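Three days on the Tarnetti side

July 18, 2024

I promised in March that I would write about our sailing on the lake, and then I was lazy. So I do it now, while I still remember the names of the buoys. 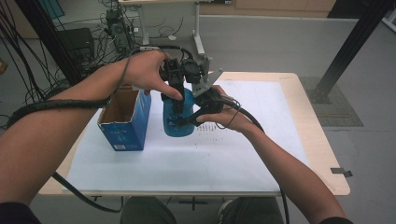
We took the boat from Ellis, a small charter office near the ferry ramp. The boat is called Busex and she is older than me, but she goes well in light wind. Pavithra Hegde was the skipper, because she has the license and I have only the enthusiasm. Khalil Mahasneh came for the first day and left us at Emness to catch his bus.

What I want to explain is the entrance to Emness, because I read the pilot notes many times before the trip and still I was confused. The notes say to keep the white beacon behind the church tower until you pass the second red buoy. This is good advice if you can see the tower. In summer the trees in front of it are very full, and from a low boat you see only the top part of the roof. Pavithra went slowly, with the depth sounder on, and I was standing in the front looking for stones. We had never less than 3 meters, so maybe I was too nervous.

Inside there are 18 visitor moorings. The orange ones are for visitors and the yellow ones belong to the local club, and the club people will come and tell you — very politely — if you choose wrong. We chose wrong. The man in the rowing boat waited until we finished our soup, and I thought this was kind of him.

If you plan to stay the night, pay at the machine by the toilets before it gets dark, as the light above it is broken. The showers take only coins. The water tap on the pier is good for drinking but the hose is short, so bring your own.

On the second day we crossed to the Tarnetti side, with the wind from the northwest and small waves. I steered for two hours and I was proud. The speed limit close to the beach starts earlier than on my old chart, at the line of small white buoys, and I saw that the swimming area is also bigger now. Please buy the new chart. Mine was a present and I love it, but it is not correct anymore.

The last night we slept badly because a rope was knocking on the mast and neither of us wanted to get up. In the morning Pavithra tied it with a sock.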